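3 方法与田野:我是怎么学会看褶子的

3.1 从一件不起眼的小事说起

写这一节之前,我犹豫过要不要老老实实按“样本、工具、步骤”来排。后来想想算了,因为这项研究的方法确实是一边做一边长出来的,硬要写得像事先全都设计好,我自己读着都别扭。所以请读者容忍我从头讲起,啰嗦一点。

我的问题很简单:人在家里叠毯子、叠披肩、叠床罩的时候,为什么会有那么固定的叫法和手势?同一块织物,母亲叠成三折,女儿叠成四折,两个人都坚持自己的才叫“叠好了”,另一个只能叫“团起来”。语言学里讲空间词汇的文章很多,讲容器的、讲道路的、讲身体部位的,讲柔软物的却少得可怜。柔软的东西没有固定形状,词就不好安放,这正是我感兴趣的地方(也是我导师一开始劝我别碰的地方!)。

田野点选在埃劳(Ellau),一个河谷里的小镇,镇上的人大多说两种话,在家一种,出门一种。我前后去了2次,头一次只待了22天,基本上是在认路和喝茶,录音质量也差,窗外总有拖拉机。第二次去的时候是12月,天黑得早,大家都窝在家里,毯子全拿出来用了,材料一下子多了起来。做家庭纺织品研究,我真心推荐冬天去。

整理出来的语料一共264段,每一段都是一位说话人对着织物做事时说的话,短的只有半句,长的能聊到邻居的婚事上去。婚事我也没删。有几个最好的例子就夹在闲聊里,说话人说到激动处,手底下一边折一边顺口冒出一个词,问她刚才说的是什么,她反倒想不起来了。

3.2 “谷”与“脊”:两套说法

先交代一点前人的工作。塔德乌什·米哈尔斯基(Tadeusz Michalski)在他那本薄薄的讲义里提过,手艺人谈论纸和布时爱借地形来说话,凹的叫谷,凸的叫脊。我第一次读到时觉得这不过是个漂亮比喻,没当回事。到了埃劳才发现,镇上人用得一本正经。她们管从上到下的一道深痕叫“沟子”,管沟边鼓出来的那一片叫“坡”,管翻卷过来的厚边叫“埂”。这套词本来全是种地用的。

年轻一些的说话人又是另一套。她们更喜欢用身体来讲:“肚子”“嘴”“耳朵”。一块毯子的角支棱出来,奶奶说“地头翘了”,孙女说“耳朵露出来了”。两个人坐在同一张沙发上,完全听得懂对方,谁也不改口。我把前一套称为地形系统,后一套称为身体系统,名字起得很朴素,将来谁有更好的请尽管换掉。
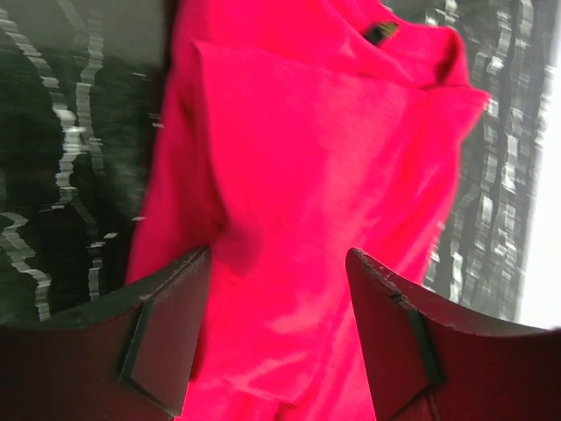

图3 堆起的粉红色织物

地形系统和身体系统到底差在哪里,我起初以为是年龄,后来觉得更像是说话人把手放在哪里。习惯用手掌抹平的人偏爱地形词,习惯用指尖捏的人偏爱身体词,这一点我在录音里听不出来,全靠当时的笔记。拿图3这样的一块布来说就很方便:中间偏左有一道竖着的长褶,颜色发暗,地形派会直接叫它“沟子”,右边那片鼓起来的就是“坡”,顶上卷过来的一道自然是“埂”。换成身体派,她们多半先不理会那道沟,眼睛一下子就落到朝右伸出去的尖角上,“耳朵”两个字脱口而出。同一堆布,先叫哪一处,后面的话就顺着哪一套走下去,中途换系统的情况很少。我在编码时因此多加了一栏,专门记每段话里第一个出现的部位词,这一栏后来比我原先设计的所有栏目都好用。

顺便说说颜色。颜色原本不在我的计划里,可是说话人老要提。浅色的地方她们说“高”,深色的地方说“低”,哪怕手摸上去高低差得并不多。我猜是因为平时在灯下看惯了,亮处就当成凸处。这个猜想我没有做实验验证,放在这里只当是给后来人提个醒。

3.3 转写与标注

录音全部由我自己转写,软件用的是鲁梅马赫(Rumemach),界面难看得要命,但是能把手势时间轴和语音对齐,光凭这一条我就忍了。方言词一律先按听到的音记下来,不急着找对应的标准写法。我吃过这个亏:早期我把“埂”的一个变体直接写成了“梗”,结果检索时漏掉了整整一户人家的材料,补回来花了我一个多星期。

标注分成2层。第一层标部位词,凡是指向织物某一处的词都算,包括“这儿”“那头”这种指示语。第二层标动作词,折、卷、抖、掖、塞,还有一个本地特有的动词,意思大概是“用前臂把空气赶出去”,我实在找不到合适的汉语单字,正文里就译成“赶气”。赶气这个动作几乎只出现在厚毯子上,薄床单没有人赶气,这倒很合情理。

要坦白的是,第二层标注里我的主观成分不小。“掖”和“塞”的界线在哪里,我前后改过好几次主意。雅布翁斯卡(Jabłońska)读书会上有人建议按力度分,有人建议按看不看得见布边来分,我最后采纳了后一种:布边还露着的算掖,全藏进去的算塞。这样分至少可以重复,换一个人来标,大体也能标出差不多的结果。

3.4 几处不周全

我没有去纺织厂,也没有访问裁缝。原计划里是有的,联系的那家乌尔努拉(Urnura)毛毯作坊冬天停工,门都没进去。裁缝的词汇想必更精细,也更统一,毕竟要跟顾客和徒弟对得上话。家里的词没有这种压力,乱一点也过得下去,所以本文的结论请只放在家庭范围里理解。

男性说话人偏少也是个问题。男人们并非不叠毯子,他们叠的时候不说话。我试过请一位老先生边叠边讲,他讲了一会儿天气,毯子已经叠完放进柜子里了。那一段录音我仍然保留在语料里,部位词一栏是空的。

另外,我在后期开始不由自主地用“沟子”“埂”来提问,这当然会影响对方的回答。凡是我先说出某个词、对方再重复的,我都做了记号,下一节统计时不计入。真正让我放心的是那些我没有问、对方自己冒出来的词,第4节主要就靠它们。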